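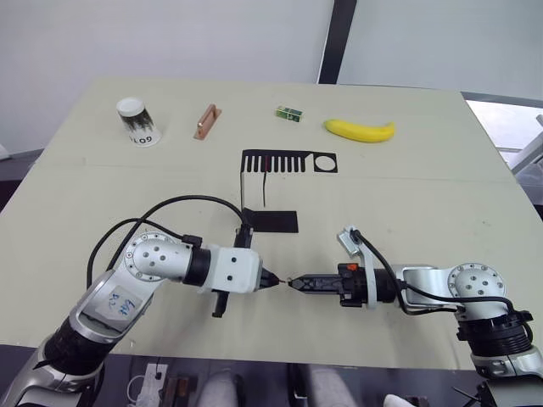 Building a Guardian Construct for Play

This guide sets out how to create a guardian construct for a Baltden campaign. It applies to characters of level 4 and above. Players should have the core rules to hand and should agree the choice of construct with the game master before the first session.

Step 1. Choose a frame. The Sitompul frame is slow and heavily armoured, with 80 hit points. The Nandik frame has 58 hit points but may act twice in the opening round. 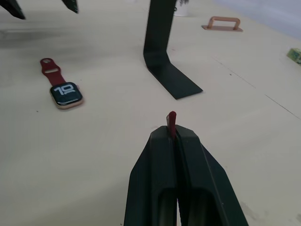

Step 2. Assign the binding rune. Each construct carries a single rune, which determines whom it will obey. Record the rune on the reverse of the character sheet. A rune may be changed only at the forge in Plodulbridge.

Step 3. Purchase fittings. The starting allowance is 1,101 crowns. Any sum left unspent is lost when play begins.

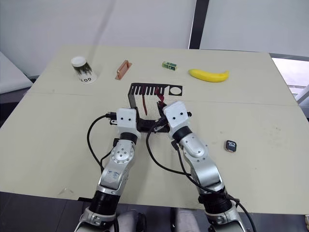 Step 4. Set the standing order. Write one sentence of plain instruction, such as "Guard the bridge until dawn". The game master will apply the wording strictly. Orders containing two conditions should be returned to the player for correction.

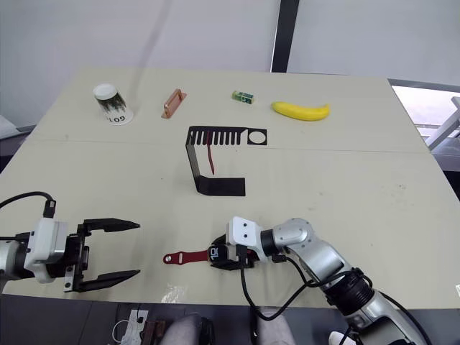

Tabletop with a paper cup, a green box and a banana along the far edge.

Step 5. Submit the completed sheet to the game master for approval.

Rules text by Anjani Lubis. Edited by Shih-chieh Ko.

This website uses cookies to remember your preferences. Accept | Manage settings

Contact us | © Baltden Rules Library | Back to top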